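**Grid, mat, bowl: Ileana Avram on fitting out a shared workroom**

June 2018

Ileana Avram has been responsible for fixtures at the Lapointe workroom for eight years. Her job covers the wire grid, the brackets that hang on it, the floor mats, the lighting and the stock of household objects kept on the shelves. We spoke in the workroom and later by phone. The conversation has been shortened and put in order.
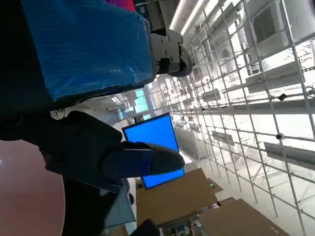
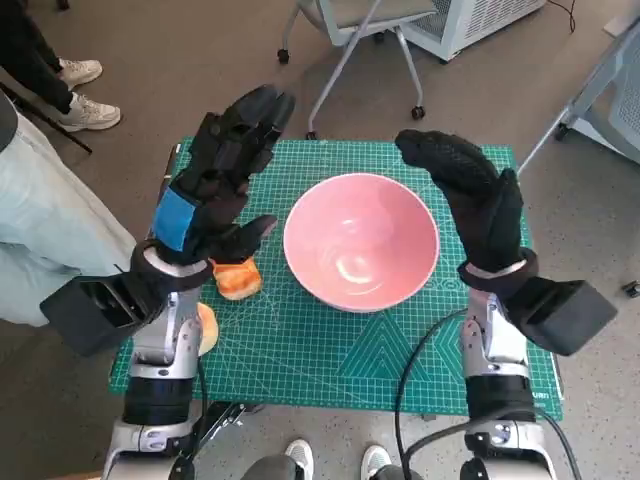
Avram began with the grid. The room was fitted with closed cabinets when she arrived, and she had them taken out during the first year. "With a cabinet you get the shelf positions the maker drilled," she said. "With mesh you get every bar. If a bracket is wrong, you lift it and put it on another bar."

The brackets come in several lengths. She prefers the short ones for anything used daily and the long ones for items stored flat. Both are white, as is the mesh. She tried a black set from Feton and sent it back. Small dark fittings are easy to find against white wire, she said, and with black brackets people were reaching for the wrong thing.

Asked how much weight the grid takes, she declined to give one number. The answer depends on the wall fixing, the spacing of the ties and how far the load sits from the mesh. Her working rule is that no bracket may carry anything that projects more than 200 millimeters. Heavier goods go on the floor or on a bench.

"People look at the shelf and ask if the shelf is strong enough," she said. "The shelf is fine. Look at the tie behind it. Pull on it. If it moves, it needs another one."

She checks the ties each April, with Eliseo Trujillo working from the other end of the wall. The last check took a full day. They replaced the ties in one bay, where the plastic had gone brittle, and moved a row of brackets down by two squares.

The ceiling lights are long white strips. They were in place before her time and she would have chosen a different layout. A strip gives even light on a floor or a bench, but it leaves a bright line on anything glossy. Plastic wrap is the worst case in her view, followed by glazed dishes. She has asked for diffusers and has a quote from Feton that has not been approved.

"A matte bowl is easier to look at," she said. "But most bowls that people own are shiny, so we keep shiny ones."

The stock of objects is listed in a spreadsheet. At the last update it ran to 1,554 entries, with a separate line for every item, including each spoon. Ghislain Kennedy set up the numbering. Color is a required field, and Avram considers it the most useful one. A request for a bowl tends to come back as a second question. A request for the pink bowl gets the pink bowl.

Ceramics are bought in small lots from Jadska, a housewares wholesaler in Drudness. Avram orders spares of any piece she expects to be used on the floor. She rejects bowls with a narrow foot, which tip if the rim is pressed, and bowls with a rim thinner than the wall. Chipped pieces are removed from the list the same day.

Work at floor level is done on cutting mats. She uses green self-healing mats with a printed grid, the kind sold for fabric and paper. The floor is gray and speckled, and crumbs and screws disappear on it. On the mat they show up. The printed lines also let people put an object back where it was without measuring.

"You say which square. Then someone else sets it up the next morning and it's in that square," she said.

The mats have two faults. They curl if stored on edge, and they warp near heat. Avram keeps them flat under a board and has refused requests to hang them from the grid. Some designs carry extra printing, such as angle guides and large triangles. She has no objection to the triangles but will not accept a mat on which the print hides the measuring lines.

Food is treated as a consumable and kept off the main list. Bread, toasted or plain, is logged by date and thrown out at the end of the day. Butter and soft cheese are not allowed on the mats. Ataahua Faulkner, who shares the cleaning rota with Trujillo, wipes each mat with lukewarm water and a little dish soap, then dries it with a cloth. Solvent cleaners took the print off one mat in the second year and have been banned from the room.

Romain Royer approves the spending. The fixtures budget for the current period is 3,477 dollars, which has to cover brackets, ties, mats and ceramics. Avram expects to spend most of it on mesh for the short wall, where boxes are still stacked on the floor.

She was asked what she would change if she fitted the room again. She would buy all the mesh in one order, she said. The panels came in two deliveries with slightly different wire, and a bracket that drops into place on one panel has to be pushed onto the other. She has marked the tight panels with tape on the back.

The mesh for the short wall is on order. She has asked for a sample panel first and intends to try every bracket on it.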